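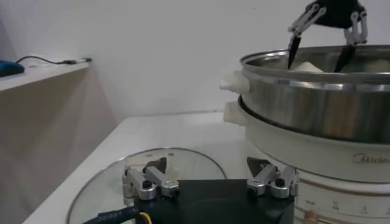 A user at the Tindgate site asked whether the lid has to be off before recording starts, or whether lifting it counts as part of the example. Either is accepted, but the two go in under separate task names. "Lid off, then transfer" is one task. "Transfer, pot open" is another. Do not mix them in one batch.

Keltstead Collection FAQ: Two-Arm Kitchen Tasks

What counts as one example?
One example runs from both arms at their start pose to both arms back at it. Cut anything before or after. A transfer task that runs past 80 seconds is usually two attempts joined together and should be split.

How many examples does a task need?
A new task opens with 300. Training on fewer is possible, but the results are hard to compare with earlier tasks. The cap is 1000, after which the task is closed and the remaining time goes to variations.

What should the idle arm do?
Keep it near the work without touching anything. Small drift is fine. If it comes to rest on a lid, handle or base, stop and discard the example -- the model learns the contact along with everything else.

Are failed grasps kept?
Yes, if the operator recovers within 2 tries. Mark the example "recovered" in Wudard before upload. If the food item breaks apart, mark it "damaged" and reset with a new piece.

Does steel cookware cause problems?
Some. Polished pots reflect the room, and the reflections shift when people walk past. Leave the cookware as it is, keep the room lights at one setting for the whole batch, and stand still during recording.

Can appliances be powered on?
No. All hot pot tasks are recorded with the unit unplugged. Cold food only.

How much should object positions vary?
Move the pot a hand's width or so between examples and turn it so the handles face a new direction every tenth run. Lids can lie anywhere on the counter within reach of either arm.

Who checks the examples?
Guzmán reviews every batch. Rejected examples come back with a code and a time mark. Codes are listed in the Wudard help menu.

The upload stopped halfway. Do I start over?
No. Reopen the batch and press Resume. Batches left open past midnight are locked and have to be released by Keltstead support.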